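4 shares
2 comments

4. Surround, Nearness and the Choice of Color Term

The preceding section treated each catalog entry as if its color term had been chosen from the cloth alone. The assumption is useful for building the agreement tables, but it does not hold in practice. A cataloger at the Astell store sees a garment on a table, under a lamp, next to other garments, and often at reading distance. Each of these conditions shifts the point at which one term gives way to another. This section deals with two of them: the tone of the surround, and the amount of the visual field that a single color takes up.

4.1 Material

The Imuvau catalog holds more than 4000 entries for secondhand and donated textiles. Color is recorded in a free text field. After spelling variants were merged and pattern words ("striped," "checked") removed, 19 terms remained in regular use. The rest were either compounds, such as "greenish gray," or trade names carried over from an old label. Compounds were split, with the head word kept as the term and the modifier stored separately. Trade names were dropped. The Arumugam list, which the catalog took over when the two stores merged their records, uses "burgundy" where Imuvau catalogers write "maroon." The two were treated as one term, following Marichka Stasiv's concordance. "Plum" was kept apart, although its use overlaps with "maroon" at the dark end.

All entries were made by the same four catalogers. Oksana Stasiv trained each of them with the Plaston cards, a set of painted swatches kept in a drawer and consulted when a term was in doubt. The cards show each color on a white ground. Garments at Astell are laid out on dark felt.

4.2 Dark surround

A light color set against a dark ground looks lighter than the same color against a light ground. The effect is well known and needs no defense here. Its consequence for naming is less often discussed. In the catalog, terms for pale, slightly yellow colors fall into a chain: "white," "off-white," "cream," "beige," "tan." The steps between neighbors are small, and a modest change in apparent lightness is enough to move a cloth one step along. We therefore expected entries made on felt to lean toward the lighter neighbor when set against entries made on the white counter, where small items are processed.

The expectation was met for "cream" and "beige," and was weaker for "tan." No lean was found at the join between "white" and "off-white." Chun-hung Kan has suggested that "white" acts as a class of garment as much as a color (white shirts, white linen) and is assigned before the cloth is looked at closely. The entries support this reading: the word "linen" in the description field predicts "white" better than any measured value does.

Dark colors behave differently. On felt, a dark green and a dark blue lose much of their separation from the ground, and catalogers tend to add a modifier. "Dark green" is common as an entry; "deep green" and "bottle green" are rare and come almost entirely from one hand.

4.3 Shading within one color

A swatch card has one value. A padded or folded cloth has many. The cataloger must pick one term for a surface that runs from shadow to light, and in doing so discards most of what is seen. Red and purple cloths suffer most. A single maroon surface can pass through plum in its darker parts and reach a dusty rose where it is well lit, and any of the three words could be defended. Pale surfaces carry the same problem in a milder form, with gray smudges or soft shading lowering the value in patches but leaving the overall term unchanged. Figure 2 shows the range.

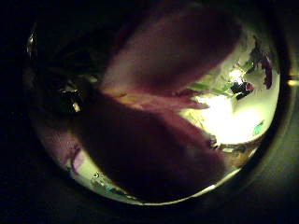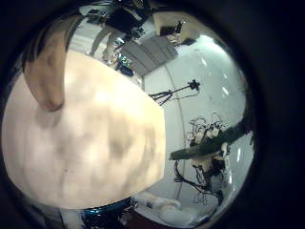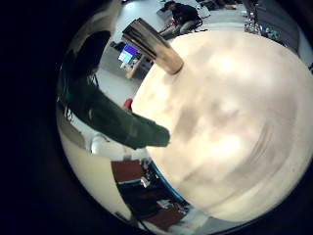 Figure 2. Color under a black surround. Left to right: maroon to plum; cream, with tan; cream, with dark green.

Rochelle Lindgren objected to this account when an early version was circulated. Her view was that catalogers do not pick from a range at all, but settle on the lit part of the cloth and ignore the remainder, so that shading adds noise without adding bias. If she is right, the term given to a folded garment should match the term given to the same garment spread flat under the lamp. We were able to test this only in part. Garments that were cataloged folded and later recataloged flat do exist, but they were pulled for repair and are mostly heavy outerwear. Within that group, pale cloths kept their term, as Lindgren would predict. Red and purple cloths did not, and moved toward the lighter name when flat.

Ihor Hladun has pointed out that the repair table is also nearer the window. We cannot rule out daylight as the cause – the catalog records no time of day – and the result for reds should be read with that in mind.

4.4 Nearness

Small items are held close and fill most of the view. Large items are seen whole. In the catalog, small items receive fewer modifiers than large ones in every color class except gray. One possible cause is that a cataloger who sees little besides the cloth has no neighbor to compare it with, and so falls back on the plain term. Another is that small items are processed quickly, in batches, mainly on Saturday, when the counter is busy and the description field is kept short. Entry length falls along with modifier use, which fits the second cause better than the first. Once entry length is held fixed, a small difference between the size classes remains for green and brown and disappears elsewhere.

The lightness lean reported in 4.2 is not affected by this correction. It is carried forward into the adjusted tables of the next section, where the terms "cream" and "beige" are reported both separately and pooled.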